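4.2 Comparison of hand-held grippers on soft goods

The second set of trials used the two hand-held grippers described in Section 3, the Ivden and the Zirkura. Both are worn as a pair, one unit per hand, and both record finger opening and wrist pose. They differ mainly in the jaws. The Ivden closes on flat rubber pads, while the Zirkura uses stiff angular plates that meet near the tip.

We chose a mesh laundry bag with a garment inside as the main test item. Net fabric is hard on a gripper: the jaws can slide over it, or a tip can pass through a hole and snag on the way out. The zipper adds a second problem, as the pull has to be held by one gripper while the other keeps the bag flat (Figure 8). Operators sat at the table and worked from the front edge with both arms free to move.

Each operator completed the task with both grippers, in an order set by Halfdan Thygesen before the session. In total we kept 515 demonstrations out of 1,000 attempts. An attempt was dropped if either unit lost tracking or if the bag left the table.

Most of the dropped attempts came from tracking loss when one hand passed over the other. This happened with both devices and says little about the jaws. Snags were more telling — the pads caught less often, but they also needed more tries to lift a single layer of net. Operators said the stiff plates felt more exact on the zipper and more tiring over a long session.

Figure 8. Operator with a gripper unit in each hand at the start position, mesh bag laid flat with the zipper toward the operator.
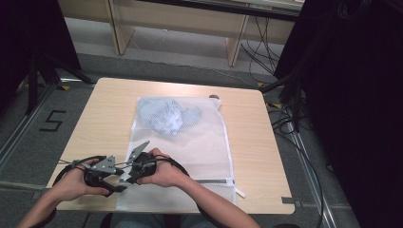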